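2025-09-09
Bins, table and small items, Varnham room

Started on the bins first thing. The old sorting arrangement (everything in one deep crate, lid on) has been making a mess of the small items since June, so I went through the crate and pulled out whatever we still use. Cups, blocks, a few bottles with no tops, odd lids. The rest went into the Keston box under the shelves for Tiburcio to look through before it gets thrown out.

Crate inside measured 432 mm on the long side. Too deep to see the bottom without leaning in, and the corners collect grit. Wiped it out and put it aside for packing material.

Switched to the grey open-topped bins on the light wood table. No lids. The walls are low enough that a cup on its side can still be seen from a chair. One bin on the table at a time, the others on the lower shelf. Tried two side by side and kept knocking the second one with my elbow.

Table: had drifted again. Pushed it back to the tape marks and put felt pads under the two legs that had lost theirs. It sits on the carpet well enough but one corner still rocks if you press hard on it. Lingyun says there is a folded card under that leg at the other end of the building on the matching table and it has held for a year. Will try that before ordering feet.

Cups: sorted the plastic ones by condition. 6 had split rims and went in recycling. The Costello ones stack badly, they wedge together after a day or so and you need both hands to get them apart. Stored those singly, mouth down, in the shallow tray. The thin see-through ones are fine stacked but they scratch, so paper between them if they are going away for longer than a week.

Washed the lot in warm water with a drop of washing-up liquid, rinsed twice. The labels left glue behind on a few. White spirit shifted it but clouded the plastic on the first one, so I stopped and used cooking oil on a cloth for the others. Slower, no clouding. Do not use the white spirit again on anything clear.

Liners: the Trarard foam sheet is 254 mm wide off the roll, which leaves a gap down both sides of the bin. Cut two strips and laid them with an overlap, looked untidy and lifted at the join. Took them out. Bare floor for now.

Afternoon, cup in the bin on its side, no liner.

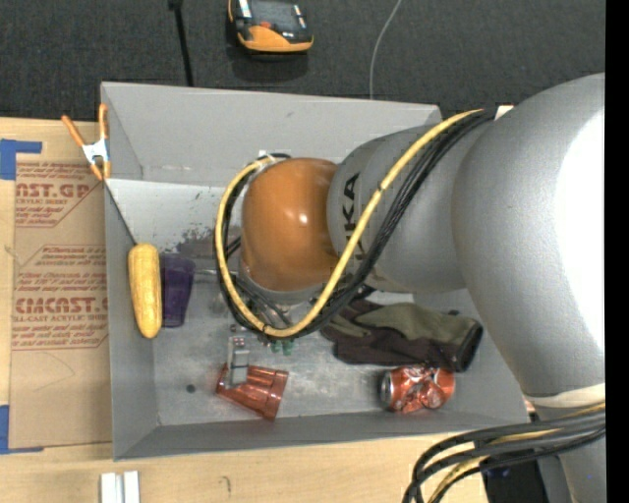

Should the bins be lined before the cups go back in? Leave them bare until a wider sheet arrives — the overlap catches on rims and things end up underneath it.

Asked for a quote on the wider roll, order line 767 on the shared list. Tiburcio wants the dark colour so that the small pale pieces show up. Fine by me, though it will show dust.

Left to do:
Card under the table leg.
New label on the shallow tray, old one fell off in the wash.
Go through the odd lids with Lingyun and match what can be matched.
Keston box, Tiburcio to decide.
Hoover under the table, plenty of foam crumbs down there from the cutting.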